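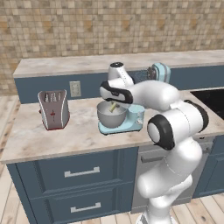 October
By Souad Abdel Rahman

I gave up my car in the spring, and people keep asking how I get to work. I take the 208 bus. It leaves from the stop by the pharmacy, and if I catch the early one I'm at my desk before eight.

The first month was hard. I had been driving for years and had no idea how much I relied on leaving late. The bus does not wait. I missed it twice in one week and had to take the 801, which goes the long way past the hospital and drops me five blocks from the office.

Now I pack my lunch the night before and put my shoes by the door. That fixed most of it.

I read on the way in. On the way home I mostly look out the window — I know every house on the hill by now, and who has painted their fence. Kamrul Thambiah from my old department rides the same bus on Mondays and we talk about his garden.

Groceries are the part I still haven't worked out. I go 2 times a week with a backpack and buy less each time. Cat litter is heavy. I had a bag delivered last month and the fee annoyed me, so I went back to carrying it.

I do miss driving to my sister's. The train gets close, but she has to pick me up at the station, and the last one back is earlier than I'd like. I'm going on Saturday and will probably stay over.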